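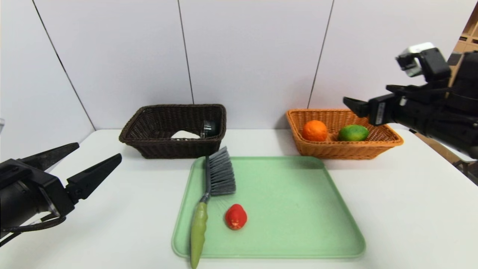
Two-arm table cell with mint-green tray, cleaning brush and two wicker baskets.

Jindau opens 2024 equipment planning round for two-arm cells

June 21, 2023. Jindau has published its purchasing plan for table-top handling cells at the Grener site. The plan covers 4 cells, each with two arms and parallel grippers, and sets aside a separate line for spare fingers, cables and wrist cameras. Floor space and power are budgeted by the site.

Household items form the reference load. Bids must state grip opening, finger length and replacement cost for parts in contact with items such as brush handles. 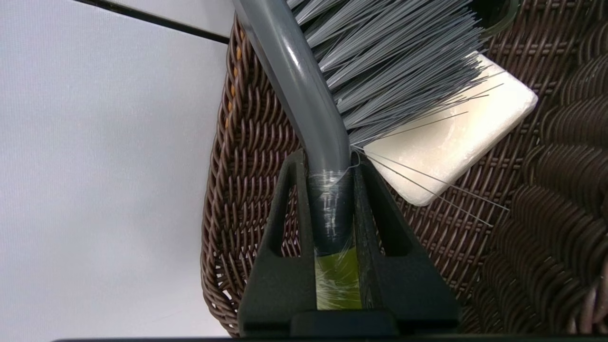

Terms for suppliers

Bids go to the Cantero purchasing office under reference 1054. Service cover must include over 400 operating hours per cell. Software licences are to be priced separately, per year. Questions received in May are answered in the Bament annex.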